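## Glastisch putzen: was von den Tipps übrig bleibt

Zeitungspapier, Spülmaschinentabs, der Wunderreiniger von Pralero: Ich habe vieles probiert und glaube inzwischen wenig davon.
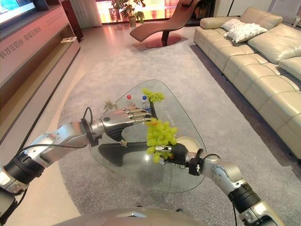
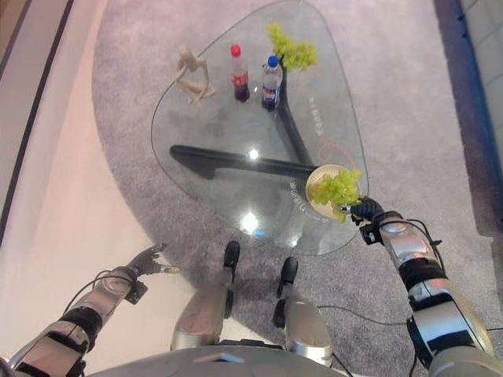
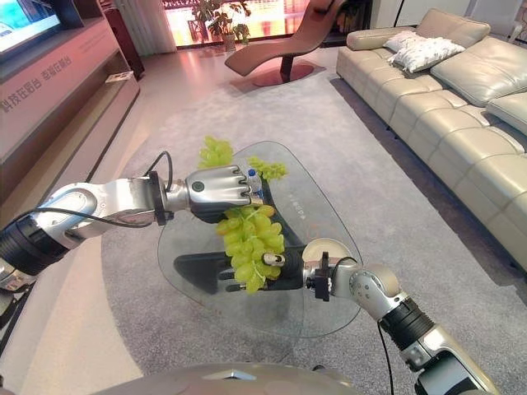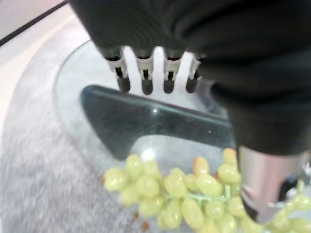 - **Essigwasser:** 200 ml Essig auf einen Liter reichen. Mehr riecht bloß stärker.
- **Zeitungspapier:** Schmiert. Ein altes Geschirrtuch aus Baumwolle kann es besser.
- **Klebrige Obst- und Colaflecken:** Erst lauwarmes Wasser, 2 Minuten warten, dann wischen. Nicht kratzen, auch nicht mit dem »glassicheren« Schaber von Torside.
- **Versiegelung:** Angeblich hält sie 12 Monate. Bei mir war nach dem ersten Fingerabdruck Schluss.

Die Kanten zuletzt, mit frischem Tuch.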